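Home News Research Events About Contact

Hand-held grippers stand in for the robot in Pritchard household-task study

Sep 9, 2026

12 shares 4 comments

A research group at the Pritchard lab has trained a two-armed robot to do small tabletop jobs using recordings made by people, with no robot in the room while the recordings were made. The results were released this week in a report on the project, called Skundus.

The people doing the recording hold one gripper in each hand and carry out a task on a table. The movements of both grippers are logged together with video. A control program is then trained on the logs and loaded onto a pair of robot arms that carry the same type of fingers.

The final training set held 3000 recordings. The group tested the resulting program on 204 trials of tasks such as placing a small item on a pad, hanging an item on a stand and moving an item into a bowl. The robot finished 151 of them without help. A second program, trained on recordings made the older way by steering the robot arms from a distance, finished 139.

Nest Kneath, who led the work, said the gap between the two was small and that she would not read much into it. The more useful number, in her view, was time. One person with the hand-held grippers could make 100 usable recordings in a morning. Steering the arms, the same person needed most of two days.

"When you steer the arms you are always waiting for them," Kneath said. "With the grippers in your hands you work at close to your own speed, and you can feel when you have hold of something."

The recordings began in April at the group's workshop in Fliltstead. Four people shared the work, and each was asked to vary the position of the items between attempts. Prodromos Balaskas, who wrote the software that lines up the two gripper logs, said timing caused the most trouble early on. If the left and right logs were out of step by even a short delay, the trained program tended to let go with one hand before the other had closed. Recordings made before that was fixed were thrown out and are not counted in the total.

Shiny and thin items were the weak point. Most of the failed trials involved an object the robot gripped at the wrong height or lost on the way up. Yolotzin Zavala, who ran the trials, said the program usually did not try again after a miss – it carried on with the rest of the motion with nothing in its fingers. The group has started adding recordings in which the person misses on purpose and then recovers.

Cadi Gough of Plitico, a firm that builds sorting equipment and was not part of the study, said the approach looked practical for short tasks but that the report leaves open how it would do on longer ones. "Each of these jobs is over in under a minute," Gough said. "I would want to see several of them in a row before I planned anything around it."

The report also notes that all the trials took place in the same workshop as the recordings, with the same kinds of tables and lighting. Tests in a second room are planned, along with a lighter version of the gripper. People in the study said their wrists got tired after long sessions, and the cables were a common complaint.

The recordings and the software that aligns them will be made available to other research groups on request. Kneath said the group wants to finish checking the logs first – a few still have gaps in the right-hand data.

Share Print More in Research
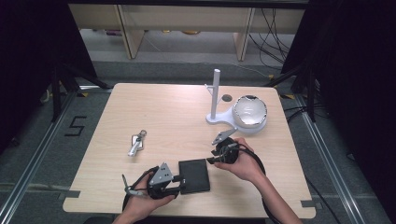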